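Manuals > Sodora Floor Heating > Section 2: First warm-up

1. Wait until the grout has cured. The grout bag may promise a day. I wouldn't trust it.

2. Set the thermostat to its lowest mark and leave it overnight.

3. Raise it one mark a day. The "quick start" button skips this — leave it alone.

Caution: Never cover the sensor with a rug.

Note: The brochure says one 2000 watt circuit suits any room. Measure yours first and check with your electrician.
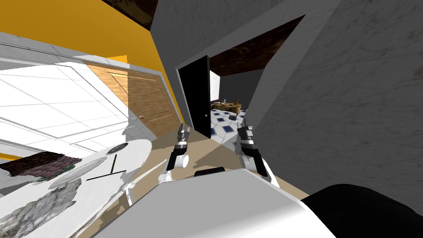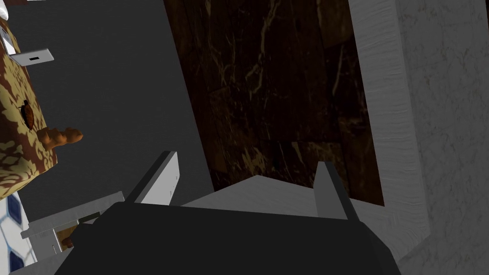 4. Write down the colour of the status light each morning. If it stays red, switch off at the breaker and quote fault code 1263.

Related sections
Thermostat wiring
Cold spots
Warranty claims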